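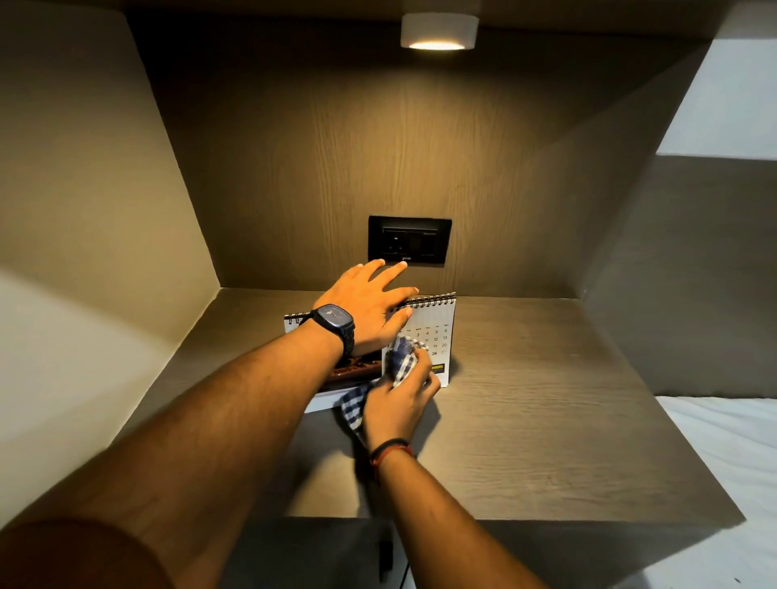

The toll-house at Meltholm was robbed three times in one winter, and the third robbery is the one that left papers. Wulico, the small firm of archive researchers hired to sort those papers, has spent two years on a bundle that the parish had kept in a tin box under the vestry stairs. The researcher who did most of the reading agreed to talk about it on condition that the interview kept to the documents.

"People come to this wanting a highwayman," she says. "What the papers give you is a carter with debts and a toll-keeper who couldn't add up."

The carter's surname was Niazi in the later ballad and is spelt four different ways in the depositions. She uses the ballad's spelling for convenience and does not defend it. He worked the road between Meltholm and Bommont, hauling lime in summer and coal in winter, and paid the toll at the same gate in both directions. By December he was in arrears to the turnpike trust, which had allowed regular users to settle by the quarter.

"The arrears are written down by two separate hands, and the hands disagree. The keeper's book has him owing more than the clerk's book does. I think the quarrel begins there, well before anyone breaks a shutter."

The first two robberies are known only from the keeper's own claims for repayment. In each he says that money was taken at night from a locked drawer. No constable was sent for and no neighbour was questioned. The trust paid the first claim in full and the second in part, with a note in the margin asking why the drawer had not been emptied into the strongbox as instructed.

For the third there are nine depositions, a locksmith's bill and an inventory of the house. The locksmith charged for a new staple and hasp on the rear shutter. He did not charge for a lock, and his bill describes the drawer as sound.

"That bill is the best thing in the box," she says. "A man who is paid by the item does not leave items off. If the drawer had been forced he would have mended it and charged for it. So either it was open, or somebody had the key."

The magistrates did not pursue the point. Niazi had been seen on the road after dark, he was known to be in debt, and he had left for Bommont before light the next morning. He was taken there with his cart and a load of coal, and with very little money. The sum stolen was put at 300 shillings. The constable's list of what he carried comes to less than a tenth of that.

Her view of the prosecution is cautious. She does not say he was innocent, and will not be drawn into it.

"He may well have been in the yard. Two witnesses put him there and they had no reason that I can find to agree with each other. One of them owed him money, for what that's worth. But being in the yard and opening a drawer are different acts, and the indictment runs them together."

He was convicted and sentenced to transportation. He did not sail. A surgeon's certificate found him unfit, and he served his time in the county gaol, where the last entry for him records the issue of a pair of shoes on discharge. After that he drops out of the record.

The legend starts some forty years later. A printed ballad has him riding a grey mare, robbing the gate at pistol point and sharing the takings among the lime-burners. She has compared it line by line with the depositions and finds one detail in common, the broken shutter.

"No mare. He had a cart-horse, and it was sold to pay the gaol fees. No pistol either – the indictment would have mentioned one, as it changed the charge. The sharing out I can't disprove, but it looks like something borrowed from an older song."

Asked how the ballad came to be so far from the case, she points to the sale of the toll-house, when an innkeeper bought the building and put the story on his bills. The earliest copy of the ballad she has handled carries the inn's name at the foot. A later guidebook repeated it as local tradition, and most printed accounts since have taken it from the guidebook.

The transcription now runs to around 200 pages, with the spelling left alone and the damaged passages marked. Wulico has also made an index of persons, which took longer than expected on account of the variant surnames. The originals have gone to the county record office and can be ordered in the reading room on a Tuesday.

The keeper's accounts for the two years before the robberies have not been found. She has asked for them at the record office and at the offices of the firm that acted for the trust when it was wound up. One ledger there has the right dates on the spine, but its pages have stuck together and it is waiting for the conservator.

"If it opens, I'd want the Michaelmas quarter first," she says. "That's where the two sets of figures should start to part."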